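Skosta Living > Kitchen > Checklists > Countertop and Small Appliance Safety

Recipes | Kitchen | Garden | Checklists | Ask Us

Our September kitchen check, with comments

I love this job! Twenty minutes with a flashlight and a dish towel, and the whole kitchen feels new again. I've put our notes from the Geduleck Street apartment after each point.

1. Outlets near the sink. Press TEST, then RESET.
Comment: Both clicked right away. Good little outlets!

2. Water on work surfaces. Wipe up drops before anything gets plugged in, and look under mats too.

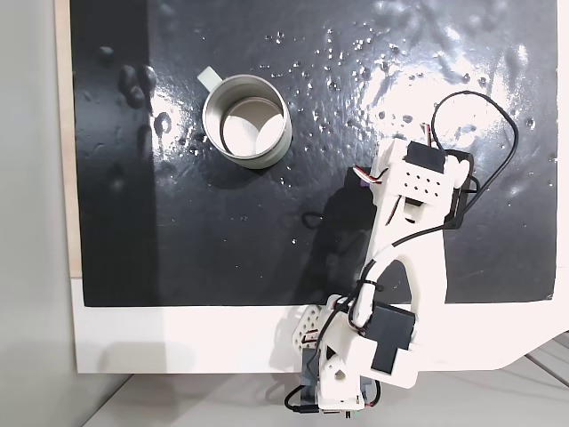

3. Kettle cord. Run it through your fingers, unplugged, and feel for nicks.
Comment: One soft spot near the plug on the old Briller. Replaced the same afternoon, and the new one is so quick to boil.

4. Toaster crumb tray. Empty it over the trash.
Comment: Wow. Do this one monthly.

5. Power strip rating. Add up the watts of what you run together.
Comment: Kettle 980, blender 400, radio and lamp 200. Fine on ours, but the kettle now has its own outlet anyway.

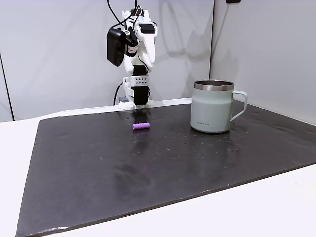 6. Knife storage. Blades covered, handles facing you.
Comment: FAIL, two loose in the drawer. Blade guards ordered.

7. Fire extinguisher. Needle in the green, pin in place, nothing stacked in front.
Comment: Pass, once the flour bin moved.

8. Smoke alarm. Hold the button until it sounds.
Comment: Loud and lovely. Fresh battery in.

Comments (3)

Kauko Toivonen: Did all 8 before breakfast. My crumb tray was a disgrace.

Nisreen Smadi: Please add the range hood filter! Mine was dripping grease.

arango_gran: Printed it and stuck it inside the pantry door, thank you!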